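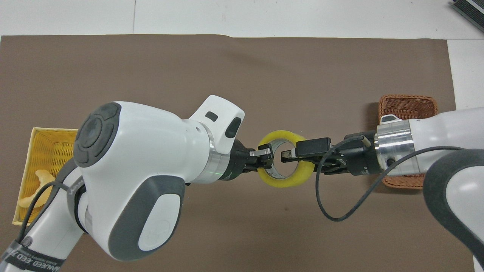 Roll of tape on brown work mat

Tape residue on old table, also how do I seal boxes so they stay shut??
posted by jadenach

Moving out end of September and packing in the evenings after work. Two problems, sorry for cramming both in one post.

First one. Taped a plastic sheet over my dining table when I painted the kitchen. Left it on way too long. Pulled it off last night and now there's a gummy stripe down both long sides. It's an older table, some kind of clear finish, no idea what. Tried warm water and dish soap, just smeared it. Scared to use anything stronger - it was my aunt's and the movers already quoted me 1,695 for the whole job so no money left to refinish anything.

Second one. My boxes keep popping open at the bottom. Using the cheap tape from the dollar store, one strip down the middle. Packed 9 boxes of books and 2 have already let go on the stairs. Is it the tape or is it me? Do I need the kind with the strings in it?

Any help appreciated, need to get this done before the weekend rush at work.

falari_home
Table first. Plain cooking oil. Dab some on a paper towel, lay it on the gunk, walk away for half an hour. Then rub with a soft cloth, go with the grain. Most of it rolls up into little balls. Do it again if it's stubborn. Then wipe with a damp cloth and a tiny bit of soap to get the oil off, dry it right away.

Try it underneath the table first! Or inside of a leg. Old finishes are funny and if it's shellac or wax you can get a cloudy spot. Do NOT use nail polish remover, it will take the finish right off. I did this to a nightstand and it still has a white ring.

If the oil doesn't do it, mineral spirits on a rag, small amount, windows open. Same thing, test it first. And no razor blades. An old plastic card held flat is fine.

For the boxes - both, prob. Cheap tape is thin and it dries out if it's been sitting in a hot car or garage. But one strip isn't enough for books anyway. Do the middle seam, then 2 more strips either side of it, and run them all a few inches up the ends of the box. Then one across each end, so it looks like an H with extra lines. Press it down hard with your palm, dont just lay it on there.

And use smaller boxes for books. A big box full of books is going to blow out whatever you put on it.

plustia
just get better tape. and dont fold the flaps in over each other thinking that will hold, it wont

canpolat77
Agree with the oil, used peanut butter once when I was out of it and that worked too but smelled for days lol.

Only thing I'd add is about reusing boxes. If they're from the grocery store or were stored somewhere damp the cardboard gets a fuzzy, dusty surface and no tape is going to grab on to that. Wipe the seam with a dry cloth before you tape. If the top layer of paper peels off when you pull a strip up, the box is done, use it for pillows or something light.

The string tape is strong but a pain to cut by hand, need real scissors. I only use it on the heavy ones. The brown paper kind you wet is great too, takes a minute to set so don't pick the box up right after.

Oh and fold the end of the roll under a little when you stop for the night. Saves you picking at it with your fingernail in the morning

jadenach
Thank you!! Oil is on the underside of one leg now, will check after dinner. Retaping the book boxes tomorrow with the H thing.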